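Workshop Diary, Cumbridge Shared Workshop
Entry for Jul 28, 2021
Kept by Jyoti Shukla

Work on the Skestireo build resumed at the long bench after the midday break. The purpose of the day was to settle the simulated kitchen before any further hours are spent on the physical table, which remains in two parts against the wall and awaits its second coat.

The arm model was reloaded with the corrected base height. In May the pedestal had been entered 40 millimetres too low, and every approach to the far side of the table was planned from a false position. The figure has now been amended in the scene file and in the written record, and Girish Srivastava has initialled both.

The object set was then placed. It was agreed last month that the set should include awkward shapes as well as ordinary tableware, and the present layout follows that decision. The figurine stands at the back left, with the winged insect just to its right. The centipede is nearer the middle of the table, with the spoon and the square plate to its right. The Y-shaped piece was put towards the front, on the left, where the fingers must come down at a less convenient angle. The arm was brought over the table with the gripper open and pointing downwards, and the layout was saved under that pose.
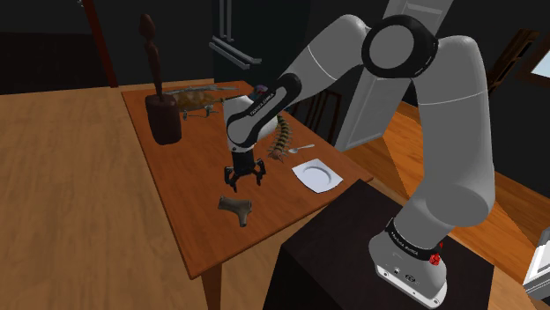
Yogesh Bajpai remarked that the centipede would cause more trouble than everything else on the table put together, and asked that it be left out until the contact settings for thin parts had been reviewed. In his view the legs ought to be treated as one simple block for the purpose of grasping, and the finer shape kept for display only. I recorded the objection. The centipede stays in the layout for the present, and the simple block will be tried tomorrow on a copy of the file.

A batch of 211 trial grasps was started at ten past four on the older of the workshop computers. It was still running when the room closed and has been left on overnight with the agreement of Rekha Singhal, who holds the key. The log is being written to the shared drive under Proltetti, the name we have used for the grasp planner from the beginning.

Other matters. The timber for the real pedestal has been cut but not glued. The clamps were on loan to the boat people and are promised back. The emergency stop box still lacks its lid. Lalit Shukla has asked that no cable be run across the walkway by the sink, and the drawing has been altered to take it along the skirting.

Materials spent to date stand at 559 pounds, the timber included. The receipt from Upadhyay for the bolts has not been found and should be looked for in the blue folder.

To do: table legs, second coat, lid for the stop box, copy of the scene file for Yogesh.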